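Sidari Air

Sidari Air was a charter airline that flew campaign staff and reporters during election years and, in the years between, mostly parked. Its fleet consisted of 2 leased jets, one of which was usually being painted. The larger seated 82, or 90 if the candidate agreed to give up the couch.

The company was bought by Fedix, a catering firm, which kept the planes and improved the sandwiches.
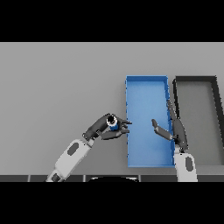
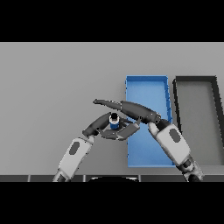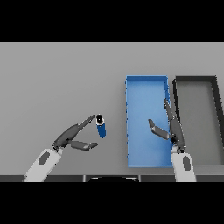 Its last political charter left on 24 November 2022, Thanksgiving Day, with more pies than passengers. The name survives on a hangar door and on around 100 unused luggage tags.

See also: Niker Charter; Bellini Jet Leasing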